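February, gripper pair upkeep

Swapped the finger pads on the right-hand Zastard gripper this morning and checked the marker cubes on both – all screws snug, no peeling corners. The right one had done 3,275 closes on the old pads, so fair enough! Cups are in the right gripper over the table again. 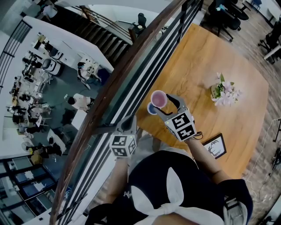 ## Still to do

- Set the closing force back to 200 (I'd left it on 300, oops)
- Order more pads from Rosenthal
- Wipe the lens with the soft cloth, please, never the blue roll

The flowers can stay on the tabletop as a landmark for tracking.

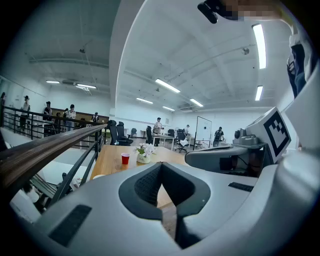
I'll run another 117 closes after lunch and write down any slipping.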